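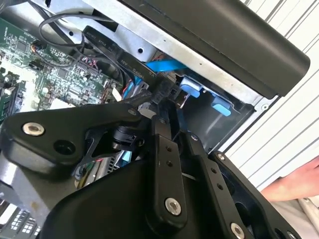

Eating in Plarnetham: your questions

Is the smoked eel pie worth trying?
Once, sure. Every travel list calls it a must, and I doubt half of those writers finished one. The crust is good. The filling is salty enough that you'll want a second drink.

Does it really come from a 300-year-old recipe?
So the signs say. I asked at three stalls and got three different recipes. Ulla Wallin, who has baked pies here for 16 years, told me hers came from a neighbor in April, after she got tired of the old one.

What's the best place to get it?
Ocampo, by the harbor. Skip the combo plate – you're paying for coleslaw.

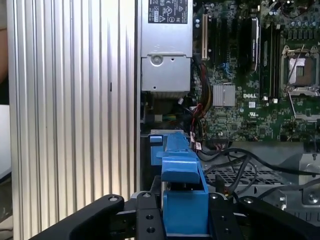 The plain slice costs less and comes out of the same oven, so I can't see who the combo is for, apart from people who order by pointing at the biggest photo on the wall.

Is the Zuvness pass a good deal?
I don't think so. It promises tastings at 262 food stops, but that number covers gas stations and a vending machine. You would need to eat like a horse to come out ahead on a weekend.

What about vegetarians?
Most menus offer a barley pancake with pickled beets, and I'd take it over the eel. Ask whether it's fried in lard. Some cooks say no a little too fast.

Do I need to book?
For dinner at Ocampo, yes. Lunch is first come, first served.

Last updated July 3, 2022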